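Vehicle Fundamentals, Unit 4
Very Small Road Vehicles: Stability, Braking and Body Retention
Course handout. Revised 12 January 2026. Notes prepared by Gemma Caruso.

Read before the second workshop session. Bring a calculator and your copy of the Unit 3 sheet on weight transfer.

4.1 Scope

This unit covers road vehicles with three or four wheels and a single row of seats. Motorcycles with sidecars are dealt with in Unit 6. The terms "track" (distance between wheels on one axle) and "wheelbase" (distance between front and rear axles) are used as defined in Unit 1.

4.2 Wheel layout

Three-wheeled cars come in two layouts. The delta layout has one wheel in front and two behind. The tadpole layout has two in front and one behind. The delta is cheaper to steer, as there is only one steered wheel and no linkage across the car. It is weaker under combined braking and cornering. Weight moves forward toward the single wheel, and the car tends to tip diagonally over the line from the front wheel to the outer rear wheel.

In the tadpole layout, the tipping line runs from the outer front wheel to the single rear wheel. Braking moves weight toward the wide end of the triangle. The same weight transfer makes a tadpole less stable when it accelerates hard out of a bend, though few cars in this class have the power for it to matter.

4.3 Estimating the tipping limit

For a four-wheeled car on level ground, the sideways acceleration at which the inner wheels lift, in units of g, is half the track divided by the height of the center of gravity. For a three-wheeled car, replace half the track with the shortest distance from the center of gravity, seen from above, to the tipping line.

Worked case: a four-wheeled car with a track of 108 cm and a center of gravity 40 cm above the road. Half the track is 54 cm. 54 divided by 40 gives 1.35 g. Ordinary tires on dry pavement will slide before this figure is reached. Remember that the driver may be a large share of the total weight, so the height must be found with the driver seated.
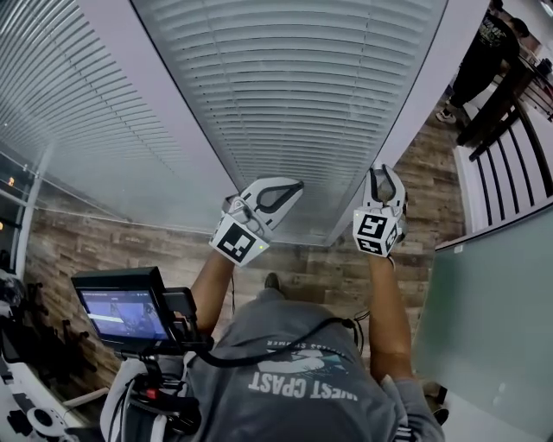
4.4 Doors, latches and hinges

A door on a very small car is often a light panel on two hinges with a single latch. Road vibration loosens the hinge screws, the panel drops, and the latch no longer meets its striker squarely. A rotary latch closes on its work from two sides, and if the striker sits off center, one side takes most of the load. Check for bright wear marks on one edge of the striker only. Adjust the hinges first and the striker last.

4.5 Brakes

Small drum brakes fade early on long grades. Use the lower gears. Cable-operated systems must be balanced side to side after every adjustment.

Exercises

1. Repeat the worked case with a track of 94 cm.
2. Sketch the tipping lines for both three-wheeled layouts.
3. List the checks you would make on a door that rattles at low speed.

Hand in to Dwayne Ridgeway.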